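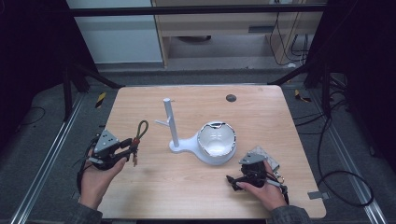 Small Shop Retail, Unit 5: Display, Stock and Price for Small Goods
Instructor: Jintana Sitthichai
Handout to go with the lecture. Bring it to the workshop.

1. What we mean by small goods

For this unit, small goods are items a customer can hold in one hand and buy without much planning: key rings, charms, hair clips, pins, cord bracelets, luggage tags. They sell for little and take up little room. Most of the cost of selling them is labor. Someone has to unpack them, tag them, hang them up, straighten them during the day and count them at the end of the season.

Students often come to this unit thinking mainly about looks. Looks matter, but a display also has to be filled again by a part-time worker on a busy Sunday. Keep both in mind when you do the exercise.

2. Hanging, lying flat, standing

There are three basic ways to show a small item.

Hanging. Good for anything with a loop, a chain or a hole. The item shows its full length and can be turned by the customer. Hanging goods tangle when they are placed too close together, and long cords are the worst for this. Leave a finger's width between items on the same hook or arm.

Lying flat. Good for pins, coins and anything sold as a pair. Flat goods need a raised edge or a shallow tray or they slide. They are hard to see from the doorway, so they belong near the register or on a waist-high table.

Standing. Good for boxed or carded goods. Cards fall over one after another when the row is half empty. Fill the gap with a block behind the last card and move the block forward as stock sells.

Many shops mix all three on one counter. That can work if each type has its own area. When hanging goods are placed over flat goods, customers reach across and knock things down.

3. Height and reach

Eye level sells best for adults who are standing still. Customers who are walking past notice things a little lower. Put the item you most want to sell between the elbow and the eye, and put spare stock below the knee or out of sight.

Goods for children go lower, but not on the floor. Remember that some customers shop from a wheelchair. A counter stand that looks fine to you may put the top row out of their reach. Sit down in a chair and try it before you open.

4. Tags

A tag has to answer two questions: what is it, and how much. Everything else can go on the back. In the lecture I showed tags from two shops. The Heltley tags had the price on the front in dark type. The Gillies tags had the shop's story on the front and the price inside a fold. Staff at Gillies told us they were asked for prices all day long.

Rules for the workshop:

Write the price on the side that faces out when the item hangs naturally. Hang it first, see which way it turns, then write.
Use the same ink for all tags in a group.
Tie the tag to the loop and leave the decoration alone. Threads tied around a bead or a painted part leave marks.
If the item is smaller than the tag, use a smaller tag.

5. Counting and reordering

The worked example from class is repeated here for those who missed it.

Ronder is a gift shop that buys charms in packs of 24. In one season it bought 74 packs, or 1,776 charms. At the end of the season the shop had 100 left in the back room and none on the floor. The register showed 1,600 sold. That leaves 76 missing.

Missing stock does not have to mean theft. Go through the other causes first:

Short packs from the supplier that were never checked on arrival
Items broken on the hook and thrown away without a note
Items sold under the wrong code
Gifts or samples given out by staff

Ronder found that most of its missing charms had been sold under the code for a cheaper line. The money was in the register, but the stock record was wrong, and so was the next order. The fix was a separate code for each supplier line and a notebook by the trash can for broken goods.

When to reorder: take the number you sell in a normal week and multiply it by the number of weeks the supplier takes to deliver. Add one extra week. When your stock falls to that number, order. Do not wait for the display to look thin – by then the delivery will be late.

6. Price points

Set few price points and keep to them. A counter with four prices is easy to shop. A counter with fifteen is slow, and customers put things back because they are not sure what the total will be.

When a supplier raises its price a little, do not retag right away. Work out the margin on the whole group first. One line can often carry another for a season. Duvis, the bead and cord supplier we discussed last week, changes its price list every July, so shops that buy from it do their retagging then.

7. Workshop exercise

Work in pairs. Each pair gets a box of mixed small goods and one length of counter.

Sort the goods by how they should be shown.
Set out the counter. Fill it to the level you would want at opening time.
Swap with another pair. Take a third of their goods away, then let them refill the display.
Write down what got tangled, what fell over and which tags could not be read.

Hand in one page per pair. Rattana Sukprasert will be grading these, and late pages go in her mailbox, not mine.

Reading for next time: the chapter on seasonal orders, up to the section on returns.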